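Séance 4 – Rangement et petits volumes (suite)

Rappel : on mesure le vide avant de choisir le meuble. Dans une entrée étroite, garder 90 cm de passage, porte ouverte.

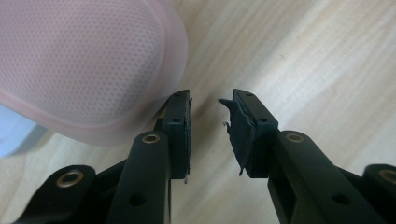 Le relevé se fait au mètre ruban, cotes en cm, sur le plan au 1/15. Ceux qui n'ont pas rendu le relevé du logement Hadgu le déposent en salle 261.

## Étagère basse

- deux niveaux suffisent pour les chaussures plates
- bottes – prévoir un bac à part 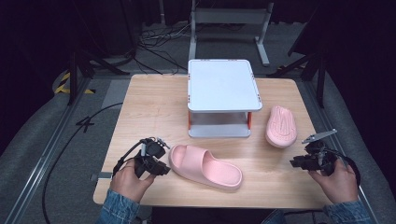

*Fig. 1 – Étagère à deux niveaux et sandales roses, l'une semelle en l'air.*

Le niveau bas se remplit en premier dans le plan type de F. Gashaw (polycopié Flirmont).

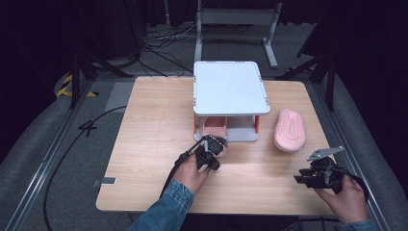
*Fig. 2 – Niveau bas occupé, semelle rose à droite.*

À lire pour dimanche : chapitre « Seuils ».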